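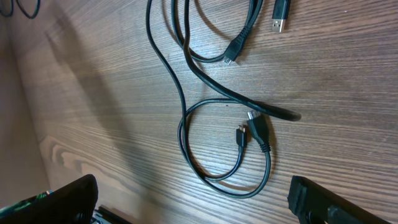
Perguntas frequentes: os robôs já fazem tarefas de casa e de bancada?

Esta página reúne as perguntas que mais chegam à Gomari por parte de lojas, oficinas e particulares. As respostas são revistas quando alguma coisa muda. A última revisão foi em maio.

Um robô já consegue arrumar a minha casa?
Não, pelo menos como as pessoas costumam imaginar. Há máquinas que fazem bem uma tarefa num espaço preparado para ela: aspirar um piso sem degraus, cortar relva num jardim delimitado, deslocar caixas iguais entre dois pontos. Arrumar uma casa são dezenas de tarefas diferentes, com objetos que mudam de sítio todos os dias. Ainda não conhecemos um equipamento à venda que recomendássemos para isso.

E na oficina ou no armazém?
Depende da repetição. Se a peça é sempre a mesma e chega sempre na mesma posição, a automação existe há décadas e funciona. Se as peças chegam misturadas numa caixa, o caso complica-se. Se são moles, complica-se bastante mais.

Porque é que os cabos são tão difíceis?
Um cabo não tem forma fixa. Uma caneca continua a ser uma caneca quando se pega nela pela asa; um cabo dobra, torce, passa por baixo de outro e arrasta o que estiver preso. Para separar dois cabos enrolados é preciso perceber qual passa por cima, e com cabos pretos sobre cabos pretos isso é difícil de ver, mesmo para uma pessoa com boa luz. As fichas ajudam a identificar o cabo, mas também prendem nas voltas quando se puxa.

Que tarefas com cabos é que vocês experimentam?
Por ordem de dificuldade: pegar num cabo já enrolado e mudá-lo de lugar, esticar um cabo solto, enrolar um cabo, separar um monte e, por fim, ligar uma ficha a uma tomada. As duas primeiras são as que dão resultados mais estáveis. A última exige um alinhamento muito fino e é onde se perde mais tempo.

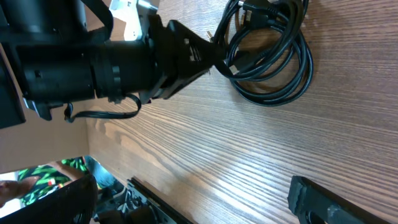
Um rolo compacto é um bom ponto de partida, pois pode ser agarrado por várias voltas ao mesmo tempo. O problema aparece quando a pinça apanha só uma volta: o rolo abre-se e a tarefa passa a ser outra. Por isso registamos em separado as tentativas em que o cabo foi deslocado e as tentativas em que chegou ao destino ainda enrolado.

Com que frequência corre bem?
No nosso último conjunto de ensaios fizemos 605 tentativas de mudar um rolo de cabo de lugar. Em 206 o rolo chegou inteiro ao sítio certo. Nas restantes abriu-se, escorregou ou ficou fora da zona marcada. São números nossos, com os nossos cabos e a nossa mesa – não servem para comparar marcas.

É rápido?
Não. Uma pessoa arruma um cabo em poucos segundos. Nos ensaios, uma tentativa completa demorou em média 22 segundos, sem contar o tempo de repor a mesa. Para uma loja que recebe devoluções com cabos misturados, à mão continua a ser mais barato.

São precisos dois braços?
Para deslocar um rolo, muitas vezes basta um. Para enrolar, desenrolar ou separar, dois fazem muita diferença: um segura e o outro puxa. O custo também sobe, e os braços têm de se mover sem chocar um com o outro nem prender os próprios fios.

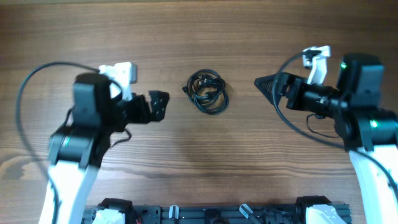

A distância entre as pinças conta tanto como o número de braços. Se o objeto fica longe de uma delas, esse braço pouco ajuda. Convém definir primeiro a zona de trabalho e só depois escolher o equipamento, e há clientes que fazem o contrário.

O robô trabalha sozinho?
Durante os ensaios, não. Há sempre uma pessoa por perto para repor os objetos e parar o sistema se for preciso. Num posto de produção a supervisão pode ser menor, mas contamos sempre com alguém disponível.

O tampo da mesa interfere?
Interfere. Superfícies com muito veio ou com reflexos confundem alguns sistemas de visão. Um tampo liso e claro costuma ajudar com objetos escuros. Mesmo assim, testamos em madeira, que é o que muita gente tem em casa e na oficina.

Que programas usam?
O planeamento dos movimentos é feito no Delton e o registo das tentativas no Lema. Ambos são desenvolvidos por nós e não são vendidos em separado.

Posso enviar os meus objetos para teste?
Sim. Aceitamos lotes até 100 peças, de preferência como saem do armazém, sem limpar nem ordenar. Não aceitamos vidro partido, lâminas sem proteção nem baterias danificadas. O relatório indica o que foi tentado, quantas vezes e com que resultado.

Vale a pena esperar mais um ano?
Se a tarefa envolve objetos rígidos e repetidos, não vemos razão para esperar. Se envolve cabos, roupa ou sacos, sugerimos um ensaio pequeno antes de qualquer compra. Para clientes com várias lojas, esse ensaio pode ser feito no espaço Plullus, com marcação prévia durante a manhã.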